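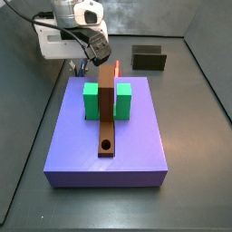 Hi, I'm Freya Pearce, and I've spent way too long making a game about running a ferry company in a drowned mountain range. It's called Fimholm, and it comes out on PC in January!

You get one leaky boat, 30 harbors and a rival, Captain Furnival, who undercuts you every chance she gets (I still lose to her on normal). Routes are planned in turns, then you sail them yourself, fog and all. There are 235 passengers to meet, and yes, the goats count as passengers.

Declan Lockwood wrote the music, and Remedios Peñalver painted every harbor by hand. Our publisher is Prandeck, who have been very patient about the goats.

A free demo with the first four harbors is up now. Press keys: write to Kirsty Mapplebeck at Prandeck.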